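Umfüllen ohne Kleckern: Projektbericht der Gruppe Dunmore

Verfasst von Malachy Gilmartin und Xolani Venter
Abgabe: 2020-09-08

Wie wir auf das Thema kamen

Eigentlich wollten wir etwas viel Größeres machen, nämlich eine ganze Destillation mit allem Drum und Dran. Unsere Betreuerin hat uns dann sehr freundlich gefragt, wie wir denn die Flüssigkeit in den Kolben bekommen wollen, und da wurde es bei uns beiden erst einmal still. Beim Probieren am selben Nachmittag ging so viel daneben, dass wir beschlossen haben, genau dabei zu bleiben: beim Umfüllen aus einem Becherglas durch einen Trichter in einen kleinen Rundkolben. Wir haben es nicht bereut, auch wenn unsere Familien ein bisschen gelacht haben!

Der Arbeitsplatz

Ein Rundkolben steht von allein nicht. Das weiß jeder, und trotzdem haben wir am ersten Tag versucht, ihn mit einem zusammengerollten Handtuch zu stützen (bitte nicht nachmachen). Danach haben wir einen Korkring genommen, und damit war die Sache erledigt. Der Kork gibt ein wenig nach, der Kolben sitzt satt darin und steht gerade, auch wenn oben noch der Trichter drinsteckt.

Über das schwarze Tuch auf dem Tisch haben wir länger diskutiert. Xolani war dafür, weil man Glas auf hellem Untergrund so schlecht sieht, Malachy fand die Falten unpraktisch. Beide hatten wir recht. Auf dem dunklen Stoff erkennt man den Rand vom Kolben viel besser, aber man muss den Korkring auf eine glatte Stelle setzen, sonst kippelt er.

So sind wir vorgegangen

Insgesamt haben wir 20 Durchgänge gemacht, immer mit Leitungswasser und immer mit demselben Becherglas. Vor jedem Durchgang haben wir den Trichter abgetrocknet und neu eingesetzt, damit die Bedingungen gleich bleiben. Gekippt wird erst, wenn der Rand des Becherglases über der Mitte des Trichters ist, und zwar langsam und in einem Zug.
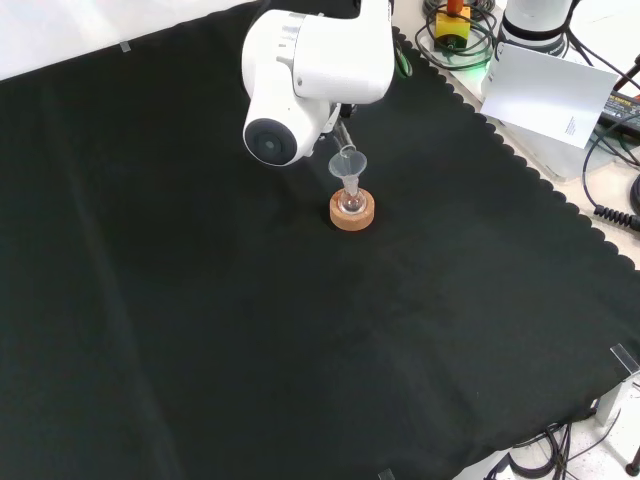 Wer zu hoch ansetzt, bekommt Spritzer, und wer zu zaghaft kippt, dem läuft das Wasser außen am Glas herunter. Das zweite hat uns viel mehr geärgert als das erste, das geben wir gern zu. Geholfen hat uns, den Trichter ganz leicht anzuheben, wenn das Wasser nicht mehr ablaufen wollte. Dann kann die Luft aus dem Kolben entweichen, und es geht sofort weiter.

Ergebnis

Bei 19 Durchgängen blieb das Tuch trocken, bei einem nicht, und an dem war ein Niesen schuld. Für die Fortsetzung möchten wir gern Salzwasser und Speiseöl vergleichen und einen Trichter mit engerem Auslauf ausprobieren. Die Messprotokolle liegen im Ordner 2 im Vorbereitungsraum und können dort jederzeit angeschaut werden.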